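Equipment Review: Dalen Folding Work Table
Inwood Household Resource Center
Sep 12, 2019

The Inwood Household Resource Center reviews furniture and equipment for residents who are furnishing a first home or replacing worn items on a limited budget. The table reviewed in this issue is the Dalen, a folding work table with a white top, sold by Celimard. It was purchased at the regular retail price. Celimard had no part in the review and did not see it before publication.

Assembly

The Dalen arrives in one carton with the legs already attached. The buyer fits two cross braces and four rubber feet. A hex key is supplied, but the instruction sheet is printed in very small type and shows the braces from an angle that is easy to misread. Staff fitted the first brace backward and had to remove it. A larger drawing would solve the problem.

Stability

With both leg locks closed, the table stands firmly on a level floor. On the uneven tile of the Center's kitchen, it rocked until one foot was adjusted. The feet turn by hand and hold their setting well. Kneading dough and cutting fabric caused no trouble. A hand-cranked pasta machine clamped to the short side did produce some sway, and residents who plan to use clamped equipment should consider a heavier table.

The leg locks are stiff. Persons with limited grip strength may find them hard to release, and the Center would like to see a longer lever on future models.

Surface and care

The top has a matte finish that does not glare under ceiling lights. Coffee and tomato sauce wiped away with a damp cloth. Turmeric left a faint yellow mark that was still visible after 5 days. Hot pans should not be placed directly on the surface – the maker's leaflet is clear on this point.

Comparison with the Cusine

The Center reviewed the Cusine folding table in February. The Cusine has a slightly larger top and a carrying handle, but its edge trim began to lift during ordinary use. The Dalen is plainer and better finished at the corners. It also folds flatter and can be stored behind a door.

Recommendation

The Dalen is recommended for general household use, including meal preparation, sewing and homework.

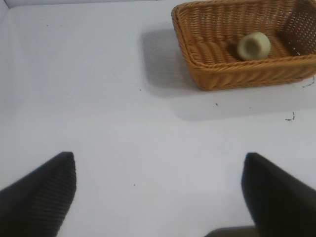
It is not recommended for workshop use or for outdoor storage, and the warranty excludes both. Residents may try the table at the Center during regular opening hours before deciding on a purchase.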